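4.3 Pad comparison, hand-held gripper

Two pad sets were tried on the same linkage jaws: the smooth Florkar pads supplied with the kit and the ribbed Prinico pads ordered in January. Each set was used for 50 grasps per garment, at the Wornside apartment. Jaw opening and camera mount were left as described in 3.2. A grasp was counted as failed if the cloth left the jaws before the lift ended, or if the jaws closed on nothing.

We recorded 316 grasps in total. Of these, 299 were kept — the rest had dropped camera data and were removed before scoring.

Approach direction turned out to matter more than we had planned for. Folded trousers have layered edges, and a jaw that comes in too high takes only the top layer. The ribbed blue pads were therefore brought in wide open over the black garment, with its overlapping hem ends lying flat on the white sheet. Dark cloth also made the left pad hard to pick out in the video, while the right one stood out clearly against the sheet. Lighter pads should be considered for the next build.

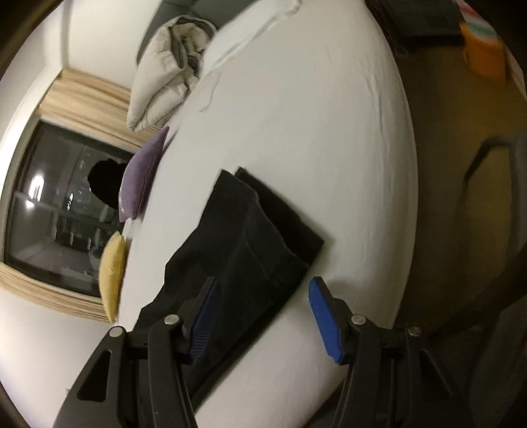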